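Tuler wants your desk. Its new Clorkel kit, shown in Ventura in July 2019, is a two-handed tidying package that you practice on in simulation before paying for any metal.

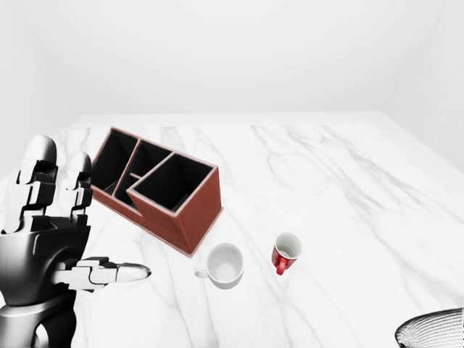
Setup took 12 minutes. Manual is 52 pages, most of it skippable. Menus a bit of a maze, tho the hand controls are good.
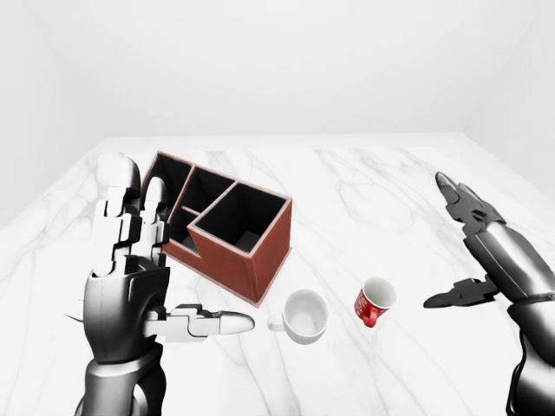 Price: not final. Two license tiers, and the cheap one locks out custom objects. Annoying. We asked, Tuler said maybe by Febuary.
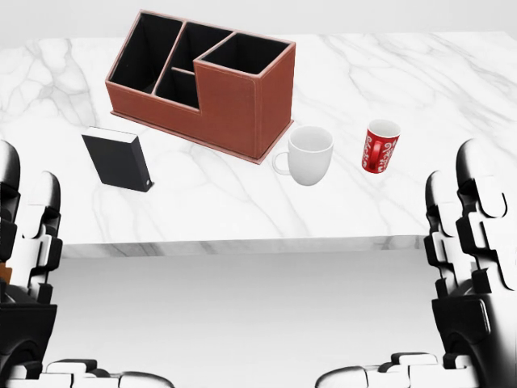 Compared with Hiludness, last year's favorite, it loads faster and crashes less. Five crashes for them in our week, two here.

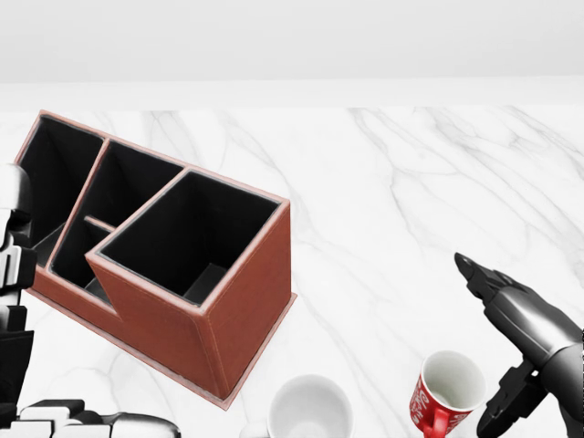
Camera views are the best part. Swing in close and the stitching on the brown organizer's rims holds up, so do the veins in the marble. Sound is awful. Mute it. We'd still take the trial.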